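13/09/2021
By Merle Baxter
Filed under: Grant Updates, Home Textiles

The Helach household linen project is further along than I dared hope in July. We have now been through 91 households on the Groster list, and the folding and sorting guide that Povex agreed to fund has a full first draft. I'm delighted with it! The bedroom chapter was the one I worried about most (clothes pile up on beds, everyone knows that) and it has become the strongest part.

The pink room has been our main working example for that chapter. Denim and light gray things go in a folded stack at the left end, and whatever is still waiting to be dealt with stays over on the right until its turn comes. Big cushions go to the back.

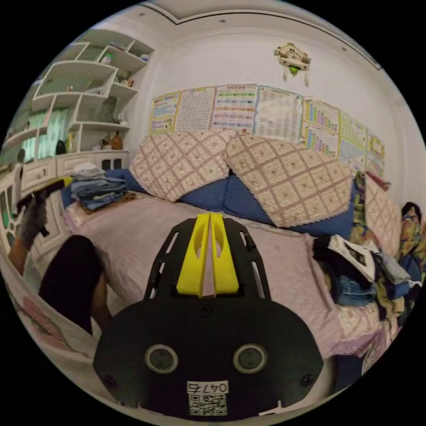 Households told us over and over that they don't want a system with labels and baskets. They want to know where to put the jeans while they deal with everything else. So the draft now starts with clearing one end of the bed and building outward from there, and the drawer section has moved to chapter 3. Henare tested the new order in their own training flat and asked for extra copies before we had finished proofreading, so we're printing more.

Small pieces have been slower. Pillowcases, hand towels and napkins take up far more time than their size suggests, and our first instructions for them ran to two pages. I've cut that to half a page and I think it reads much better. Lace edges still need a paragraph of their own, as people keep asking how to fold them without creasing the trim.
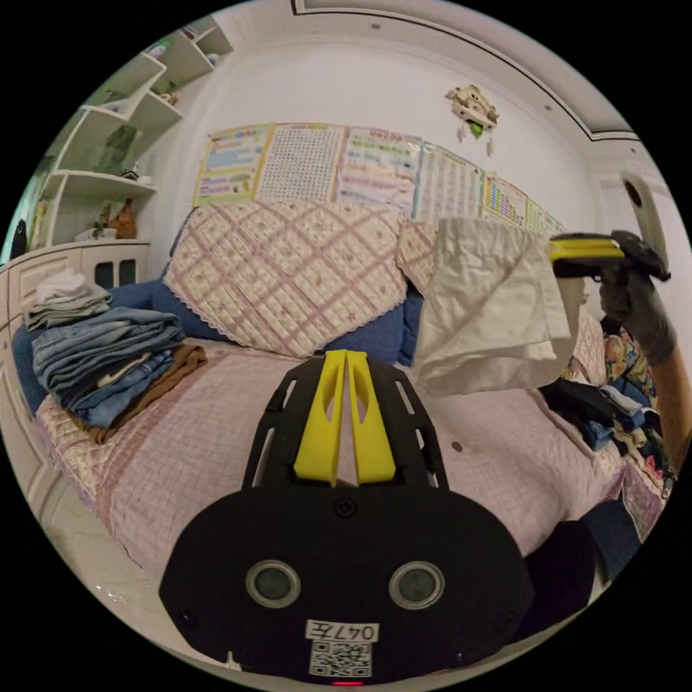 White cloth held over the pink cover, with folded laundry stacked on the left.

Spending to date is $2,378, mostly printing and travel, and we are inside the budget for this period. Still to do: the chapter on throws and covers, a large-print edition, and a second round of visits to the households that asked us back. I would love to bring the Povex team along on one of those if dates allow. The draft will go out to you as soon as the throws chapter is in.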